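Two white tables side by side, how do I deal with the gap?

Posted in Home & Workspace > Tables and desks

Sneha Sachdeva
I have two white tables pushed together in a work room, one long and one smaller on the left end. Same color, same range (Takard), bought a couple of years apart. There is a seam between them that I can't get rid of. If I push them tight at the front they open up at the back, and small things go down the gap. Crumbs too, when people eat there.

The tops have a slightly rough matte finish, so tape doesn't hold for long. I tried clear packing tape in April and it had lifted at both ends by the next morning. I don't want to drill through the tops. I can get underneath without trouble. Is there a way to join them that I can undo later? We may need to move the small one out again.

Osvaldo Galli
Just put a tablecloth over it.

Borghild Halvorsen
A cloth will sag into the gap and you lose the hard surface, so I wouldn't.

Check the floor first. When two straight tables touch at the front and not at the back, one of them is usually standing crooked or one leg is low. Pull them apart, put a level on each top in both directions, and turn the feet until they agree. If yours have no adjusting feet, use thin plastic shims under the legs. Do the long table first and leave it alone after that. Bring the small one to it.

Then join them from below. Look for table linking brackets, the kind used for conference tables. Mine are from Sidach and they clip over the frames, no screws. They fit frames up to 60 mm deep, so measure yours before ordering. You want two, one near the front and one near the back. Three is better on a deep table, but two held fine on mine. If your frames are set too far in from the edge, two C-clamps with a scrap of wood between them will do the same job and cost less. They get in the way of your knees, that's the only complaint I have.

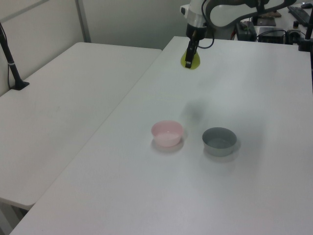

For whatever gap is left, buy a T-shaped silicone strip, the sort sold for the space between a stove and a counter. White ones are easy to find. Wash both edges with dish soap and let them dry before you press it in. It stands up a little above the surface – a bowl or a cup set right on it will rock, so keep those to one side or the other. It pulls out again for cleaning.

Don't use caulk. On a matte top it picks up dirt and you will be scraping it off for an hour.

Hina Mirani
Seconding the feet. Mine were off by 3 mm and I had blamed the table the whole time.

Sneha Sachdeva
Thanks, one leg was low. I'll measure the frames tonight and order the brackets.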